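Moving the bimanual planner off a single thread

Gotell started as one Python process that did everything: read the overhead camera, run the detector, plan for both arms, stream joint targets. It worked as long as no step took longer than it was supposed to. Planning took longer than it was supposed to most of the time.

The symptom was a small hitch at the start of each motion. I blamed the controller gains for most of May. Then Volkan Yazıcı suggested logging a timestamp at every stage instead of only at the command output, and the cause was obvious in the first log. The planner held the interpreter for up to 700 ms, the target stream starved, and the controller kept its last setpoint until the queue filled again.

The planner now runs in its own process and hands finished trajectories over through shared memory. The streaming loop does nothing except interpolate and send. If no new trajectory has arrived, it decelerates along the current path and holds.

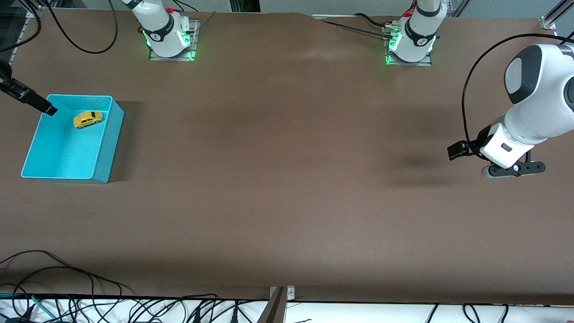

The second problem was arm assignment. The old rule gave each pick to whichever gripper had the shorter Cartesian distance to the object. That is a poor rule over a shared bin. The closer arm often needs a wrist flip to get a usable grasp angle, and while it flips it occupies the volume the other arm has to cross.

The new rule scores both arms on planned joint travel, with a penalty for any path that enters the shared volume while the other arm has it reserved. A wrist rotation over 110 degrees adds a fixed cost. Ties go to the arm that moved last, which cut down on pointless swapping between cycles.

Reservations are coarse. The shared volume is divided into 5 slabs along the table, and an arm locks every slab its swept volume touches. Ilgın Gündoğdu argued for a proper time-parameterized check, and she is right that slabs waste space. They are also easy to draw in the log viewer, so I am keeping them until the waiting time becomes a real cost.

Still open: the detector reports yaw with a 180 degree ambiguity on small objects with similar front and rear profiles. For a parallel gripper this is harmless at the pick. It matters at the place, where the requested heading can come out reversed. I am going to carry both hypotheses through planning and resolve them with a second look after the lift.

The shared memory code is on the main branch. The assignment code is still on mine, pending tests for the case where both arms request the same slab in the same tick.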